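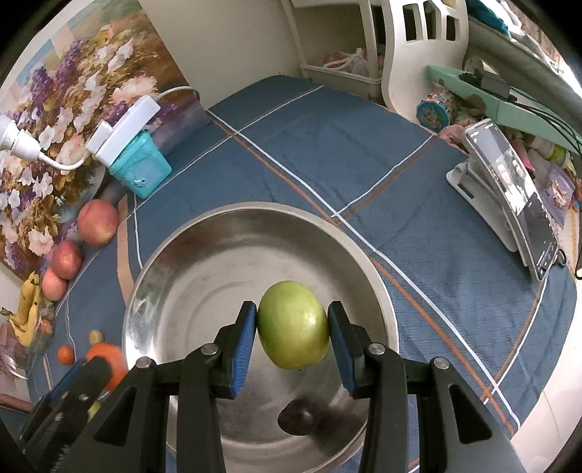

A green apple and the steel fruit bowl.

Recipe testers wanted for a fruit cookbook

Hi, I'm Rosalie Mösli, and I'm looking for 23 home cooks to try out recipes for my next book. It's all fruit, sweet and savory, and it's due at the publisher in December, so I could really use some company at the stove!

You don't need any training. I'd love a mix of people: somebody who bakes every day, somebody who owns one saucepan, somebody cooking for picky kids. What I do need is a person who will follow the recipe as written the first time through, even when they're sure they know better (I'm terrible at this myself), and then tell me where it went wrong.

Testing runs in 3 rounds. Each round you get four recipes by email and two weeks to cook them. You'll see things like plum ketchup, apple and onion tart, a pear cake my aunt made in a loaf pan, and a very stubborn quince jelly that has beaten me more than once. After each recipe you fill in a short form. How long did it take? Did you have to hunt for an ingredient? Would you make it again? Then at the end of all three rounds I ask for one longer write-up, up to 700 words, as grumpy as you like. 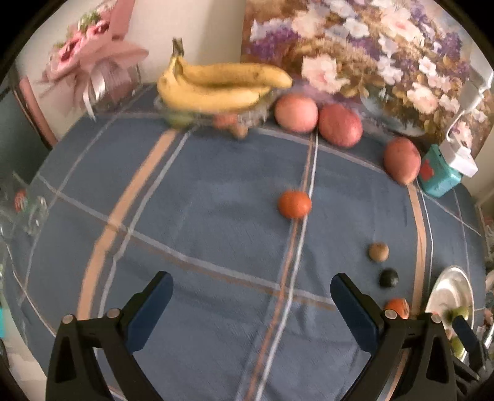 The pay is $300 per tester, sent after the last form comes in, and I cover groceries on top of that if you keep your receipts. You'll also get your name in the back of the book and a signed copy.

A few practical things. You need an oven, a kitchen scale (I'll lend you one if you don't have it) and a phone that takes decent pictures. Please don't share the recipes or post them anywhere before the book is out – my editor, Caradog Parry, gets nervous. If you have a serious nut allergy, tell me and I'll swap those recipes out for you. Nuts turn up in a lot of the cakes.

Anyone 18 or over can apply, as long as you can get groceries delivered or get to a store. People near Govine are welcome at the tasting evening too, 6:30 p.m. at Seren Griffiths's place, but that part is optional and it doesn't change the pay.

To apply, send me an email through the contact page with "tester" in the subject line. Tell me who you cook for, what your oven is like, and the last thing you made with fruit, even if it was toast and jam. I read every one of them and I'll write back either way.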